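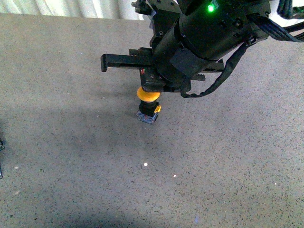

Gripper down at the yellow button, gray speckled floor.

September, equipment planning, page 3

Okay, money! The Trusura quote came in and the spare finger set is 219 a pair, so I'm putting us down for 2 pairs and trying not to wince. The total left for the bench is 1,000 and I'd love to keep some of it for cables (we always forget cables). Nogueira wants more for the same thing but ships from Custudthorpe, and I still haven't asked them about lead time.

The stop buttons are the other question. I like the chunky mushroom cap, easy to find with your palm, and I'd buy the same style again for the second bench.

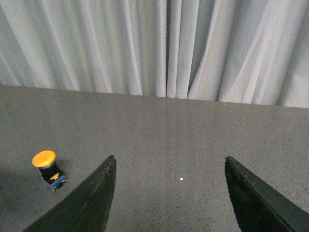 Fingers: buy or print?

I keep going back and forth on this one. Printed tips are cheap and I can redo them over lunch, but then it's my lunch, every time. Leaning toward buying, and printing only the odd shapes. 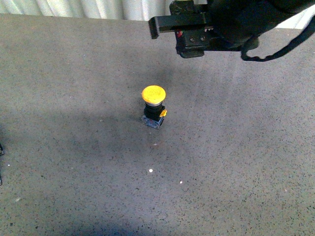
Liên Quan thinks I should hold off on the fingers until Hutolora sends its price list, and put the stop buttons through first on their own order. Fine by me. Need to ask Khang Phí which budget line they go under.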